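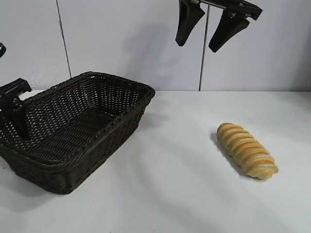 4.2 Watching Gamine with a crowd

I saw Gamine twice, and I'll admit I liked it more in Cluvthorpe. There were 23 of us in at 8 in the evening, and the lockdown scenes got proper gasps – even the slow one on the ferry. At home I'd paused it a lot.

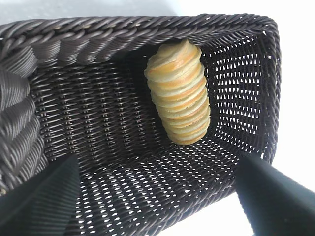 Figure 8. Inside of a dark woven basket, from above.

Dolturis, a much louder thriller, lost hardly anything on my sofa. I think it's the silences that need other people.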